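Monday, September 13, 2021

Quick one before the bus. I said in January I'd write about the robots at work and then didn't, sorry.

So. Rernelska, where I pack and sort parts, has been bringing in machines from Judetti. Not a big bang. One corner of the room first, then a bit more. We'd all read the leaflet (8 pages, mostly arrows) and sat through a talk, and I still came out not knowing if I'd have a job by summer. 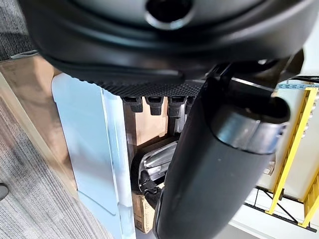 I do, as it goes. Different one though. Used to be shelf, box, label, shelf, box, label, all day long. Now half my shift is on Flotis, the screen thing that lists what's been moved and what hasnt. If a line goes red I walk over. Some mornings I walk over a lot.

My knees are better. Honest truth. Less bending, less twisting round with a box on my hip. My eyes are worse – too much screen. 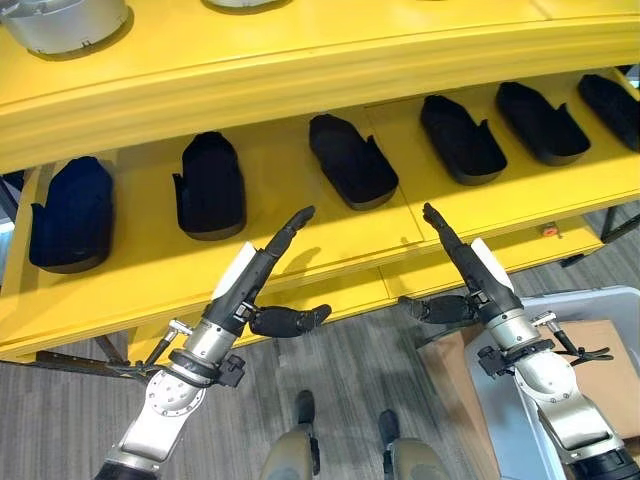
Both hands at the yellow shelf, black pieces in a row.

What I miss is the talking. Two of you at a shelf, you chat. On the screen you're on your own and everyone assumes you're busy. We've asked for the desks to be put closer togther and were told "soon".

Pay – same. That got people cross, and I was one of them. If I'm minding a machine as well as doing my own packing then that's more work in my book. There's a 40 minute training module that counts towards the next grade, so I did it on a Friday in my break. Waiting to hear.

The agency, Juhász, has stopped sending us extra people for the busy weeks. That's the bit that bothers me most. They were good company, and some of them had been coming back for years.
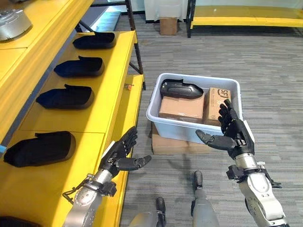 The grey bin, with boxes in it, beside the yellow shelving.

Flotis says 1,368 lines closed since I started on it. No idea if that's good. Nobody's moaned at me anyway.

Bus is here. More when I hear about the grade.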